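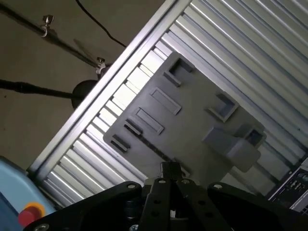 Why are plastic parts covered in so many lumps, walls and holes?

Mostly to make them strong, to give other pieces somewhere to fit, and to avoid using more plastic than they need. A thick solid slab would be heavy, slow to make and surprisingly bad at keeping its shape.

You own a lot of these parts already. They live inside the remote control, the hairdryer and the printer that only jams when there is homework to hand in. You rarely meet them, as they spend their lives facing inwards, and grown-ups get twitchy when you take things to bits.

How is a part like that made?

Somebody cuts the shape, inside out, into two big blocks of steel. This is called a mould. It works like a jelly mould, except that it weighs more than your teacher and nobody sings when it is opened.

Little beads of plastic are melted and squeezed into the gap between the blocks. The plastic cools and goes hard, the blocks open, and out comes the part. Then it all happens again. At the Prostley works, one machine can turn out 113 parts in an hour, and it has never once asked for a biscuit.

What are the walls for?

Try this. Hold a sheet of paper by one edge and it flops. Fold up the sides and it stands out nearly straight. You haven't added any paper, you've only made it taller in places. A raised wall on a plastic plate does the same job.

Walls around a square hole are especially handy. Cutting a hole in something makes it weaker (ask anyone with a favourite jumper), so a wall around the rim puts some of the strength back.

And the dips and slots?

A dip in a part is called a recess, and a slot is a long thin gap. Either one might hold another piece, let a clip snap in, or just save a bit of plastic. Saving a bit sounds mean until you make 3,615 of something before lunch.

You can't always tell which job a slot does by looking at it. Engineers can't either, sometimes, and have to go and find the drawing.

Why is so much of it grey?

Grey is cheap, hides grubby fingerprints and goes with everything. Also, if a part is going to sit in the dark inside a machine for years, there isn't much call for turquoise.

Something to try at home

Find a plastic bottle top, a lunchbox lid or a toy brick and turn it over. Look for ridges, walls and a tiny rough dot, which may be where the melted plastic went in. Draw the underneath. It is nearly always more interesting than the top – and please ask before you start on the printer.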